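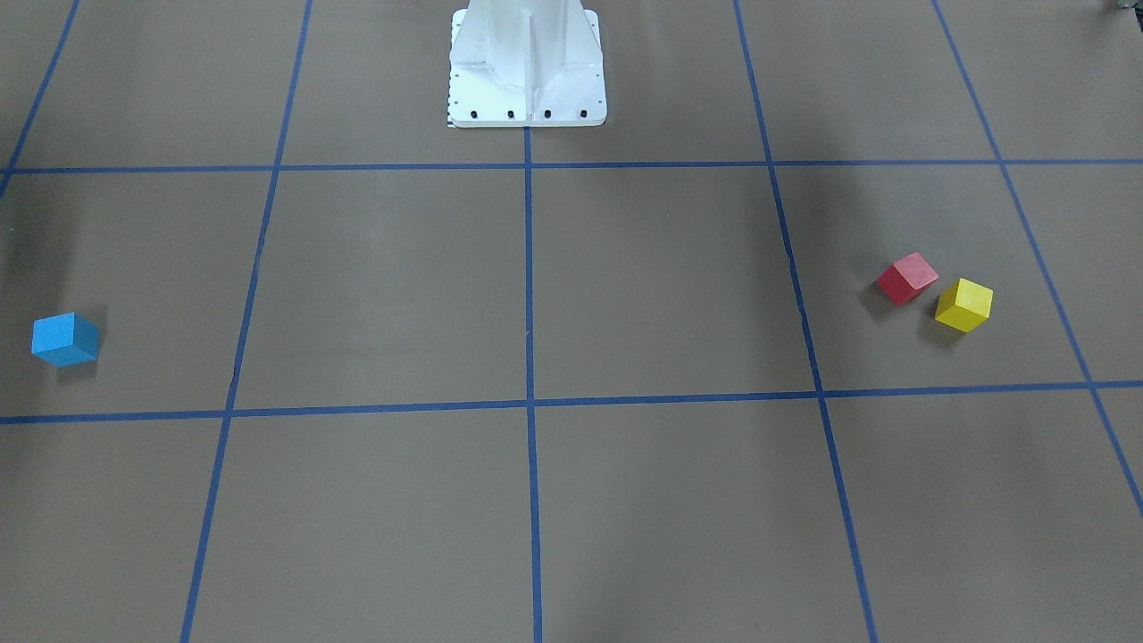 Elsie Gosling says the robot was the easy part, and that if she had to do our changeover again she'd spend twice as long on the handoff sheet and half as long on everything else. She told me that in August and I wrote it on the whiteboard, where it stayed until somebody needed the space for a parts order.

So this is the handoff sheet tutorial, kind of. A few people from the Humton site asked how we moved small-part sorting at Tullport over to a shared bench, meaning a bench where the robot does the placing and a person does the deciding. I'm the one who ran the switch on our side, so you get my version.

Start with the old job. Before you tape a single line, stand next to whoever does the sorting now and write down what they do, including the stuff that isn't in the work instruction. On our bench that list ran to 114 items (I know!) and a lot of them were things like "sets odd ones to the side and looks at them again after break." The robot has no version of that. You have to decide who gets it.

Next, split the list in two. One column is moves, the other is calls. Moves are pick up, turn, put down. Calls are "is this one okay" and "do I stop the line." Give the robot moves only. We tried giving it a couple of easy calls in the first week and took them back by Thursday.

Now lay out the surface. We use blue tape on a plain brown top. Run your long lines first, then the cross lines, and press the tape down with a plastic scraper. Mine wobble a bit and it's fine, the cells are there so people can talk to each other about where things are. Say "middle row, far left" and everyone's looking at the same spot. Leave your cells big. Small ones look neat, but then you're arguing over a part that's sitting on a line.

For practice, put the real parts away and use little colored cubes. Red, yellow and blue is plenty. Put a couple close together, nearly touching, and another one well off to the side, and ask your sorters to say out loud how they'd want each one handled before you run anything. We did this for five shifts and I'd do it again, even though the guys from Bristent thought we were playing with toys. People who've sorted by hand for years have strong feelings about which piece you go for first when two are crowded together, and you want to hear those feelings while it's still cubes.

Then write the sheet. Ours is called the Modise sheet, after the binder it lives in, and it's one page, front only. It has the time, who's on, what the robot was doing when you walked up, anything you moved by hand, and a blank box. Keep the blank box! The first draft didn't have one and people wrote in the margins anyway.

Set your stop rule too. Ours is that anyone can stop it and you don't have to explain until it's stopped. I'd put that in big letters.

A word about the jobs, which is what most of the emails were really asking. We had 2 full-time sorters on that bench and they're both still here. One runs the bench and one went over to incoming inspection, and she'll tell you she misses the sorting some days because you could do it and chat. That surprised me. The bench is quieter now and whoever's on it spends more of the shift watching, and watching is tiring in a different way. We swap people after 135 minutes. I'd started with half a shift and got told off for it, fairly.

If you're setting one up, post the swap schedule the same day you post the layout. And print extra sheets, they get coffee on them.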